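Nurkby library to close two weeks for floor work

Nurkby's town library shuts its doors 25th May for a two-week refit, the town office said. Reading room, kids corner, back hall all closed. Book drop stays open. No late fees while the doors are shut.

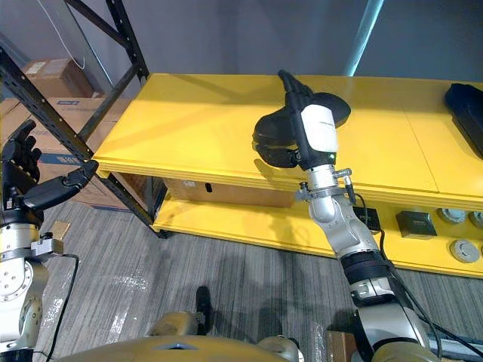 The yellow two-tier table.

Work goes to Ojala, a local floor firm. Bid came in under the other one, town clerk Impi Hakala said, but she would not give the figure untill the contract is signed.

Holds can be picked up at the school office, afternoons only. Bring your card. Story hour moves to the Prileo building, same time as usual.

Not everyone is happy. A petition against the closing got 419 names. "Two weeks right before exams, who picked that," said Vilja Hyvönen, who has a daughter in her last year.

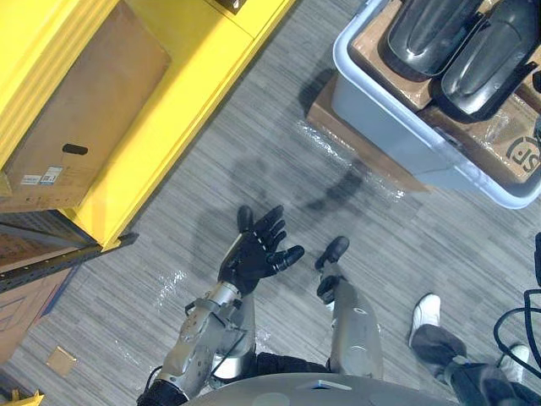 Carpet was the sticking point at the council meeting. Pentti Huttunen wanted bare wood, easier to mop. Others said too loud. Gray stripes with fine light and dark streaks hide dirt better than a plain color, Hakala told members, and she wants something along those lines. Vote was for carpet. Color still to be picked.

Shelving stays were it is for now. New lamps maybe next year, if theres money.

Questions go to the town office, front desk.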